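Looking after a stone worktop

Natural stone puts up with a lot, but it is more porous than it looks and most of the marks people complain of come from a few ordinary things: tea, lemon juice, oil and the wrong spray. What follows applies to marble and to the softer limestones. Granite is more forgiving, though the daily routine is the same.

Everyday cleaning

Use warm water, a small drop of washing-up liquid and a soft cloth. Wring the cloth out well. Go over the top a second time with clean water, then dry it with a tea towel. Soap left to dry builds up into a dull film, and on dark stone the film shows long before any dirt does.

Keep vinegar, limescale remover and anything with lemon in it off the stone. Cream cleaners are too gritty. If you must use a spray, look for the words "pH neutral" on the back of the bottle and ignore the front.

Cups and small appliances

Tea and coffee rings are the commonest marks. Wipe the foot of a cup before you set it down, or keep a tray by the kettle. Toasters should be lifted when you move them, never pushed, and the crumbs underneath want clearing once a week. A crumb of burnt toast dragged under a rubber foot will scratch a polished finish.
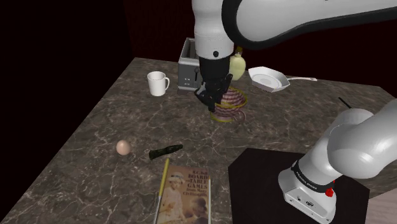
Oil is slower to show. A bottle of olive oil standing in the same spot for a month can leave a dark circle that no amount of washing will shift. Stand bottles on a saucer.

Drawing out a stain

For oil, mix bicarbonate of soda with a little water until it is as thick as peanut butter. Spread it over the mark, cover it with cling film, tape down the edges and leave it overnight. Scrape it off with a plastic spatula and rinse. An old stain may need this doing three or four times.

Dull patches left by lemon or wine are a different matter. The acid has eaten the polish and there is no stain to draw out. Small ones can be rubbed back with marble polishing powder, but large ones are a job for a stone restorer. I was quoted 386 pounds for ours in January and left it alone.
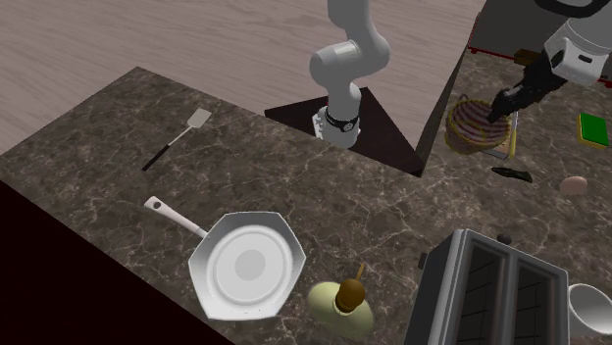
Words: Manon Arsenault
Updated July 10, 2020
Filed under: Kitchen, Worktops

Sealing

To find out whether the stone needs sealing, put a spoonful of water on it and wait 10 minutes. If the stone underneath has darkened, it is time. If the water is still sitting up in a bead, leave it for another 6 months and test again.

Clean the top the night before and let it dry fully. Put the sealer on with a lint-free cloth, working in sections no wider than your arm can reach, and wipe off the surplus before it turns tacky. Open a window. Don't forget the front edge and the cut-out round the sink, where most of the water gets in.

Keep the worktop clear until the following day. Leftover sealer keeps well in a cool cupboard with the lid on tight.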